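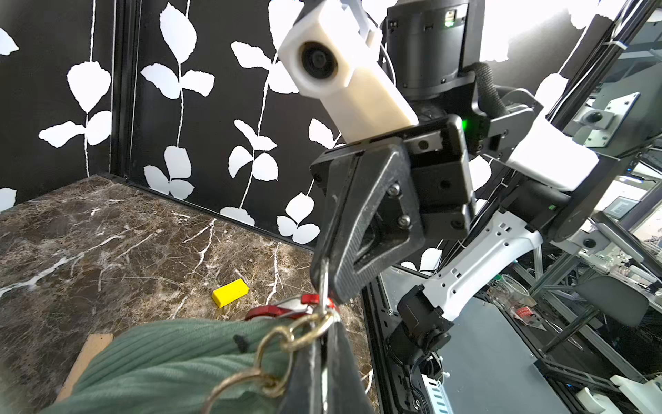
Fechar nunca lhe passou pela cabeça, diz ela, nem naquelas semanas em que fazia uma panela de sopa e a levava quase inteira para casa. A conversa ia ser sobre almoços e escritórios vazios, mas começou pela sopa e foi lá parar muitas vezes. O restaurante fica na rua Pritchard, a dois passos do edifício onde a Plultex ocupava quatro andares e agora ocupa um. Antes da pandemia saíam dali 126 refeições por dia – ela sabe o número porque o apontava todas as noites num caderno de capa azul, que ainda guarda na gaveta dos guardanapos. Hoje são 59, quando o dia corre bem.

«As pessoas pensam que o pior foi quando estivemos fechados», conta, enquanto me enche a chávena sem perguntar se quero mais. «Para mim foi depois. Abri as portas, pus as mesas, e a rua continuava calada. Tinham descoberto que se trabalhava muito bem na cozinha lá de casa, e eu até compreendo, que também gostava de almoçar de pantufas.»

Demorou a habituar-se ao novo calendário dos clientes. Os da Casix vêm duas vezes por semana e chegam todos juntos, com fome e com pressa, e ela teve de aprender a cozinhar aos solavancos: muito num dia, pouquíssimo no outro. Mudou também a ementa, que passou a ter três pratos, e deixou de fazer o arroz de pato, decisão de que ainda fala com alguma pena.
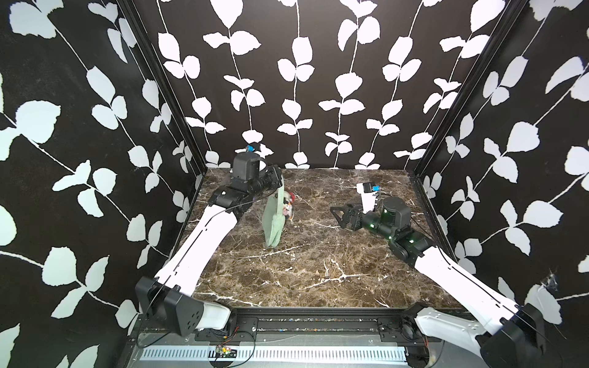 A renda e as contas de janeiro

Foi em janeiro que se sentou com o senhorio. Levava as contas escritas à mão e um bolo de laranja, «que nunca fez mal a ninguém». Saiu de lá com menos 800 euros por mês durante um ano, e com a forma do bolo vazia. Com essa folga pôde manter a ajudante de cozinha e começou a vender refeições para levar, coisa que sempre tinha recusado por achar que a comida se quer no prato.

«Enganei-me redondamente», admite, e ri-se. «Há gente que passa ao fim da tarde e leva o jantar para a família toda. São outras caras, moram aqui no bairro há anos e nunca tinham entrado, porque ao almoço não havia lugar.»
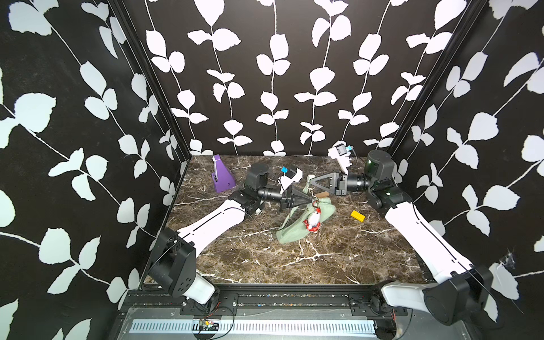 Um cliente, ao balcão, mete-se na conversa para dizer que a rua ficou melhor assim, mais sossegada, e que já se consegue estacionar. Ela abana a cabeça e responde-lhe que o sossego não paga o gás. Discutem o assunto com gosto, como quem já o discutiu muitas vezes, e fico a saber que ele almoça ali desde o tempo em que o prato do dia trazia café e sobremesa.

Fala-se agora de a Rornow vir instalar-se nos andares vagos, com 50 funcionários. Ela já ouviu promessas parecidas e prefere não comprar mais cadeiras. Mas confessa que, se eles vierem, o arroz de pato volta à ementa logo na primeira semana.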